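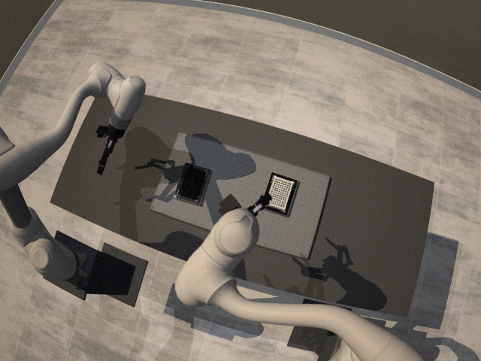
**Figure 1.** Simulated setup with two robot arms and a table.

### 4.2 Length of coverage

We collected 1,315 news reports on mass kidnappings from schools and buses, covering 27 separate incidents in 5 countries. Reports were taken from newspaper websites and radio transcripts. Duplicates of the same agency copy were removed before counting.

Coverage fell quickly. In 17 of the incidents, more than half of all reports appeared in the first week. Later reports mostly followed an official statement or the release of captives. Anniversaries produced a short rise, usually lasting two days, and this was weaker in the second year than in the first.

Local radio behaved differently. Stations near the place of the attack went on naming missing people for months, often in call-in programmes. These items were short and seldom carried any new facts, so a count by word length would have missed most of them. We therefore counted each item once, whatever its length. The effect of this choice on the national totals was small.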